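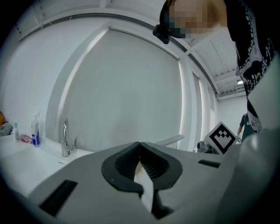 A reader wrote in to say that wiping down a sink area takes two minutes and does not need a page of instructions. Fair enough. I've cleaned mine in two minutes plenty of times, and then spent the rest of the week looking at gray streaks on the counter and a white crust at the foot of the faucet. If your two-minute method leaves you happy, close the page and go do something nicer.

For the rest of you, the routine I use on a white counter with a built-in sink and a chrome faucet takes 17 minutes the first time and 8 after that. I have tried most of the things people swear by, and I dropped most of them.

What you need

Two thin white cloths, or paper towels if you prefer them. Dish soap. White vinegar. An old toothbrush. A bowl.

You do not need a special counter spray. I bought the Konance one and the Jerkholm one last November and used them on opposite sides of the sink for a month. I couldn't tell the sides apart, and neither side looked better than it had with dish soap. The Konance smelled stronger, if that's what you're paying for.

Check what your counter is made of before any vinegar goes near it. Vinegar will etch marble and some other stone. It can also spoil certain faucet finishes, so look up yours if it's anything other than plain chrome.

Step 1. Clear the counter

Everything off, including the soap pump and whatever small bottles have collected beside it. People like to lift one bottle, wipe, set it back and lift the next. All that does is push the dirty water into the ring where the last bottle stood. Put the lot on a tray or in the bowl and move it to another surface.

Wipe the bottom of each bottle while you're at it. A pump dispenser drips down its own side, and the ring it leaves is soap, so adding more soap on top won't help much. Plain warm water and a bit of rubbing will.

Step 2. Fold the cloth

I used to think folding was fussy. Then I noticed I was wiping the whole counter with the same dirty patch every time. Fold the cloth in half, then in half again, and you get several clean faces to turn to. Paper towels fold the same way, though they give up sooner once they're soaked.

Wet it and wring it out hard. A dripping cloth is the main reason white counters end up streaky.

Step 3. Back to front

Start at the wall behind the faucet and pull toward yourself, finishing at the edge of the sink so the crumbs and drips end up in there. Turn to a fresh face when the one you're using looks gray. Small circles, which every other guide seems to love, only move the grime about.

One drop of dish soap on the cloth is plenty. I've seen a recipe that wants a quarter cup in the bowl. You'd be rinsing until dinner.

Step 4. The faucet

Do the neck of the spout first, then the handle, then the base. A tall curved spout is easy: wrap the cloth around it and slide down.

The base is where the trouble lives. If there's crust, soak a strip of paper towel in vinegar, wrap it around the foot of the faucet and leave it for 8 minutes. Longer soaks get recommended a lot – overnight, even – and I'd leave those alone on chrome. Scrub gently with the toothbrush and rinse well. Repeat if you have to. And never combine vinegar with bleach, or with any cleaner that contains it. The fumes are dangerous.

Step 5. Dry everything

Use the second cloth, the one that has stayed dry. Most of the shine people credit to their spray comes from this step. I've skipped it to save time and regretted it by evening.

If there's a roller blind behind your sink, check the lower part for splashes. Dab with a barely damp cloth and let it dry pulled down. Some fabric blinds will water-mark, so try a corner first.

Step 6. Put back less

Hand soap goes back. The rest should have to earn its spot. I had bottles out that I hadn't opened since we lived in Werthorpe, and every one of them was something to wipe around. Sponges need somewhere to drain, so don't lay them flat on the counter.

About microfiber

The Schnyder cloths claim 80 percent less effort. Less than what, the package doesn't say. They're decent cloths. So are the cheap ones.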